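Derura Resume Corpus, Version 2

README and data card
Last revised 2023-08-12

Summary

The Derura Resume Corpus is a collection of 300 resumes written in English by applicants for entry-level and mid-level positions in computer repair, desktop support and hardware assembly. Each resume has been divided into sections, stripped of personal details and labeled for the quality of its work history statements. The corpus was prepared by the Drandonska office of Derura, a career services provider, and is distributed to researchers, teachers and resume advisers under the terms given at the end of this document.

Contents of the package

The package holds one folder of resume texts, one table of labels and a copy of the labeling guide. Resume texts are stored as plain UTF-8 files with one resume per file. Line breaks follow the original layout wherever the original could be read in a single column. Resumes submitted in two columns were rearranged so that the main column comes first and the side column follows.

The label table contains one row for each work history statement. Its columns are:

resume_id: an arbitrary code assigned at intake, with no link to the applicant
section: summary, work history, education, skills or other
statement: the text of the statement after removal of personal details
specificity: vague, partial or specific
outcome: yes if the statement reports a result of the work, otherwise no
notes: free text, blank in most rows

Source of the resumes

All resumes were submitted through Jelamance, the intake service that Derura operates for job seekers. Applicants were asked at intake whether their resume could be kept for research, and only those who agreed in writing are represented. Consent was requested separately from enrollment, and refusal had no effect on the advice an applicant received. Resumes collected in person at the Bermúdez branch were scanned, converted to text and checked by hand before they were added.

The corpus does not include cover letters, reference letters or interview notes. It also leaves out resumes prepared by a paid writer where the applicant disclosed this.

Specificity labels

Specificity is the central label of the corpus. It records whether a hiring manager could tell from the statement alone what the applicant did and what the applicant worked on. A statement that names neither the task nor the equipment is vague. A statement that names one of them is partial. A statement that names both is specific.
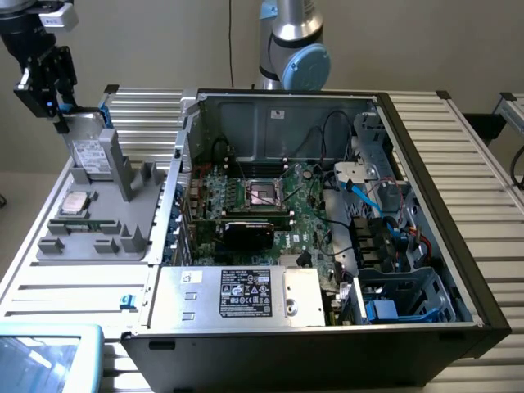 Statements about hardware work account for most of the disagreements recorded during labeling. Applicants in this field often write "worked with computer parts" or "handled components" and leave the reader to supply the rest. Under the guide, such wording is labeled vague even where the surrounding resume makes the setting clear. An applicant whose bench held a fixture tray with a 2.5-inch drive, a CPU and a narrow circuit board module in separate pockets, next to a desktop tower on its side, has at least three parts and a type of machine to name. "Sorted drives and processors for desktop towers" would be labeled specific. "Prepared parts" would be labeled vague, and "prepared processors" would be labeled specific only if the annotators agreed that preparation was a recognizable task in the context of the full line.

Brand and model names are not required for the specific label. Several advisers consulted on version 1 had asked that they be required, but the rule was found to favor applicants from large employers with standardized equipment. Model names that appear in the original text have been kept unless they could identify a small employer.

Outcome labels

A statement receives an outcome label of yes when it reports a result, such as a shorter waiting time, fewer returned machines or a completed replacement program. The result does not need to be expressed as a number. General claims of success, including "delivered excellent results" and "exceeded expectations," are labeled no. A statement may be specific without an outcome, and many are. 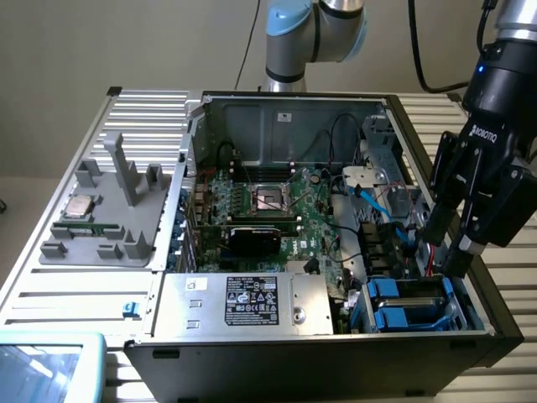

Tense and completeness also affect the outcome label. The guide separates statements about a step from statements about a finished job, and annotators are told not to infer one from the other. A tower with its side panel off, the CPU socket open with the lever raised and all four memory slots unoccupied is a machine at one step of some job, and a resume line written at that level ("opened the socket and checked the memory slots") describes a task with no outcome. "Replaced the processor and memory and returned the computer to service" describes a task with one. Both lines are specific. Annotators who treated them alike in the trial round were asked to review the relevant page of the guide before labeling continued.

Labeling procedure

Every statement was labeled by two annotators working separately. Both had previous experience in resume advising, and neither had advised the applicants concerned. Disagreements were settled in discussion, and the final label is the only one supplied in the table. Where discussion changed the reading of a rule, the notes column says so.

Removal of personal details

Names, street addresses, telephone numbers, email addresses and links to personal pages were removed and replaced with a bracketed tag. Employer names were replaced with a tag stating the type of employer, for example [REPAIR SHOP] or [SCHOOL DISTRICT]. Dates of employment were reduced to the length of the position. Users who believe that a file still contains personal details should report the resume_id to the Drandonska office and should not quote the text in the report.

Known limitations

The corpus covers one field of work and one intake service. It should not be used to estimate how resumes are written in other occupations. Applicants who left intake early are missing, as are those whose files could not be read. No hiring outcomes are recorded, and the labels must not be read as a measure of whether an applicant was qualified.

Changes from version 1

Skills sections are now included in the resume texts. Duplicate submissions made in February have been removed. The outcome column replaces the earlier "impact" score, and the two are not comparable.

Terms of use

The corpus may be used for research, teaching and the training of resume advisers. It may not be used to screen or rank job applicants. Redistribution requires written permission from Derura.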